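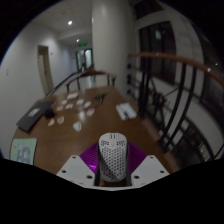
Peltovico Nel Flugelhorn: Review

Reviewed by Carys Landeg for the Kadilville Wind Band Library
30 May 2024

The Nel is the first flugelhorn from Peltovico, a workshop previously known for its student cornets. The library purchased one instrument for its lending collection at a price of $3,000, including case and mouthpiece. It was assigned to three players over one concert season, and their written comments form the basis of this review.

The instrument is pitched in B flat and built with a one-piece bell of rose brass. The leadpipe slides for tuning in the usual manner and is held by a single thumb screw. Our players found that the screw needed firm tightening before each rehearsal. On two occasions the pipe shifted during a performance, and the pitch dropped enough to be noticed by the rest of the section.

Tone is the strongest feature of the Nel. The low register is dark and full without becoming dull, and the middle octave responds easily at soft volumes. Above the staff the sound thins slightly, as it does on most flugelhorns in this price range. Players moving from trumpet will need time to adjust their air, and one of our readers preferred a deeper mouthpiece than the one supplied.

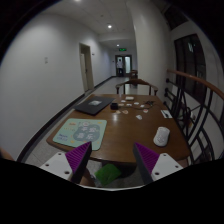 Corridor table, Nunville

Intonation was checked against a tuner at A440 in a room of moderate temperature. Most notes fell within an acceptable range. The low D and C sharp were sharp, and the third valve trigger corrected both. The trigger has a short, positive action – a smaller hand may find the ring set too far forward. The fifth-line F was slightly flat on all three players' charts.

The valves are Monel and were quick from the first day. They were oiled weekly and did not stick at any point in the season. The spring tension is on the heavy side. Lighter springs can be ordered from the workshop, and the set we requested arrived in 19 days.

The case is less satisfactory. It is well padded, but the mouthpiece pocket is shallow and the outer zipper began to separate at one corner in the second month. A replacement case is listed at $108. We would suggest that schools and bands budget for it at the time of purchase.

The Nel is recommended for community bands and for advanced students who need a second instrument. Orchestral and studio players should try it beside more costly models before deciding. The library's instrument may be borrowed by members for one concert period, against a refundable deposit of $80.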